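# One roll of tape and a whole lot of brown paper

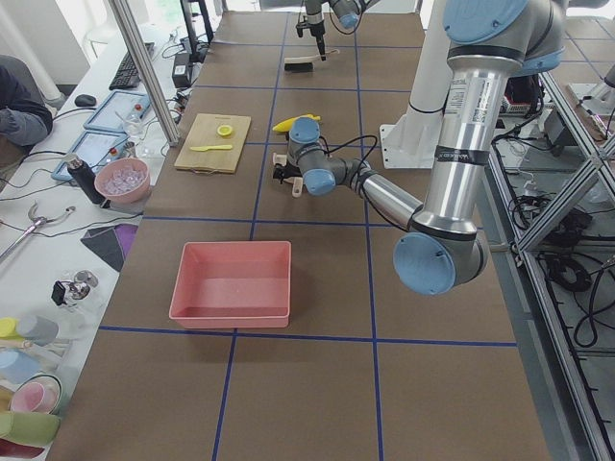

*Last changed: January 4, 2024*

If you read only one item in the Simiyu newsletter this time, I'd love it to be the one about the table. The long one! It spent most of December being whatever anyone needed at the moment (gluing station, coat rack, parking place for half-finished mugs of tea), and it now has a proper surface, with brown paper over the top and strips of dark blue tape marking it off into rectangles. I am so happy with it.

The idea came out of the kitchen drawer, really. I had a divider tray in there for years and always knew where the peeler was, and then I'd walk into the workroom and spend ten minutes hunting for one small thing under a heap of other small things. So I wondered what would happen if the table had the dividers instead. Each thing gets a rectangle. Pick it up, use it, put it back in its rectangle.

A few notes for anyone who wants to try it at home or in their own workroom, since I've already had a few messages asking.

**The paper.** Plain brown paper on a wide roll, the kind sold for wrapping parcels. I bought the 30-inch Emow roll and laid two lengths side by side. Unroll it the night before and put books on the corners, or it will curl up on you all day. Pull it snug before you tape anything down, and smooth from the middle outward with your forearm. It takes pencil beautifully, so you can scribble a note right on the table.

**The tape.** Blue shows up very well on brown, much better than the cream tape I tried first, which more or less vanished in the evening. Mark the long lines in pencil with a yardstick, tape those, then do the short ones. My first go had a definite lean to it and I peeled up the whole lot. Press the crossings down hard with the back of a spoon.

**The size of the rectangles.** Go bigger than you think! I planned mine by laying a dinner plate on the paper and drawing a line past each side. A cutting board wants room to spare, and so does anything with a handle.

As for what goes on it, we've been having fun with the play kitchen things. There's a light wooden cutting board with a dark little loop at the front edge, and the yellow plastic knife and a round slice of lemon go on top of it. The toy banana is in the same row. I love how those yellows look against the brown paper - it cheers up the whole room in January. The scrub brush has a place in the back row, wooden handle and dark bristles, and it's a plain, good-looking thing that I'd keep out even if we never scrubbed anything.

The pink tray is my favorite, though. It's plastic with sloped sides, and it stands closer to the front, where it's easy to reach. I like to begin with it empty and fill it as I go: banana in, knife in, lemon in, then carry the lot to the shelf in one trip. Kids take to this right away. Ask a five-year-old to tidy a table and you get a blank look, but hand over a tray and ask for everything yellow and off they go.

One thing I'd do differently is leave a wider bare strip along the near edge. You want somewhere to rest your elbows, and somewhere to put down the thing that hasn't got a rectangle yet (there is always one).

The white desk along the side is another story. It's still crowded with equipment and household bits, and it's next on my list. I'm thinking of shallow Flulleo bins, labeled on the front, and a strip of the leftover blue tape to mark where each bin lives. If you've used them on a desk that gets a lot of traffic, please write and tell me how they held up!

There's paper left on the roll and nearly a full reel of tape, free to anyone at Pustutmont who wants to do a table of their own. Both are on the shelf by the door. Bring a yardstick if you have one, as ours has a chewed end.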